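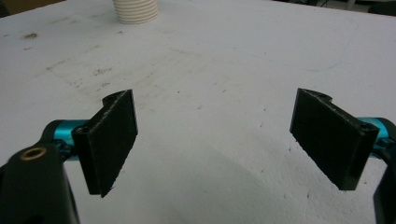

**Stair Noise in the Hurton Residence: Final Report**

Milagros Usuga, Luzius Zwahlen, Zoila Chambi

## 1. Background

The Hurton residence has one main stairwell serving three floors. Residents in the rooms next to it have complained of footstep noise at night. We compared two stair coverings, carpet tile and rubber tread, against the bare concrete steps.

## 2. Method

Each covering was fitted to one flight between the ground floor and the first landing. A sound level meter was placed in the adjoining room with the door closed and the window shut. Rocío Ospina walked the flight in the same hard-soled shoes for all runs, 10 runs per covering, paced by a metronome. Runs interrupted by other residents were discarded and repeated. Testing took place in October, after 22:00, when the ventilation drops to its night setting.

A questionnaire went to all rooms on the stairwell. We received 314 usable answers over the full test period, several from the same rooms on different nights.

## 3. Results

Both coverings lowered the peak level in the room. Carpet tile gave the larger reduction, but its readings varied more between runs, and two tiles lifted at the nosing and had to be glued again. Rubber tread was consistent. It did little for the low thud on the landing, where the slab meets the wall.

Questionnaire answers followed the meter for carpet. For rubber they did not: almost half mentioned squeaking, which our peak readings do not separate from footfall.

## 4. Limitations

Only one walker was used. The landing was left uncovered in all tests. Background level was logged at the start of each session only, so slow changes during a session are not corrected for.

## 5. Recommendation

Rubber tread on the steps, with carpet tile on the landings. The combination has not been tested. Busisiwe Mahlangu has the raw readings and the blank questionnaire.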